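Software Engineer, Grasp Planning and Control
Larnell, Stekix group. Full time, on site.

We are hiring one person to work on the code that decides where two arms put their fingers. Please read the whole ad before you apply, as most applicants so far wanted a different job.

We don't believe in demos. We have sat through plenty, given a few, and regretted most of them. A planner that works on one floor under one set of lights has told us very little, and a success rate with no list of failures behind it tells us less. You would spend more time reading logs than training models. Edith Arboleda, who runs the group, will ask how you know. "The loss went down" will not do.
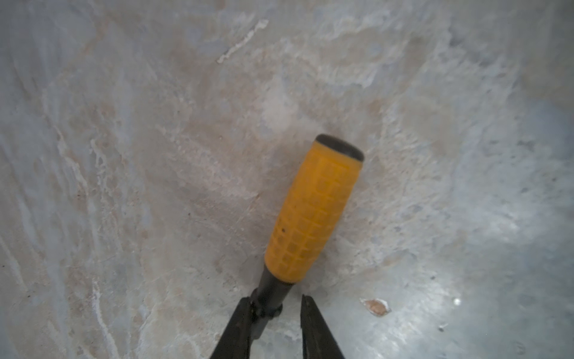
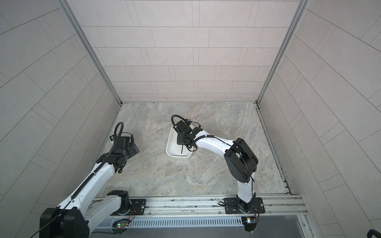 Two-arm cell: wrist view first, then the fixed view.

Jondon Jobs Bulletin, No. 123, p. 4

What you'd work on: perception for thin and dark objects on patterned surfaces, keeping two arms out of each other's way, and Wi, our replay tool, which is slow and which we would like someone to fix. The backlog holds 994 labeled failures. We think a good share of the labels are wrong.

You should write solid C++ and Python, know your way around camera calibration, and be able to say "I don't know yet" in a meeting - we mean this. A degree is fine. So is none.

Send a resume and one page on something you built that failed, and how you found out, to Dong-geon Seol. No cover letter. Applications close at the end of October.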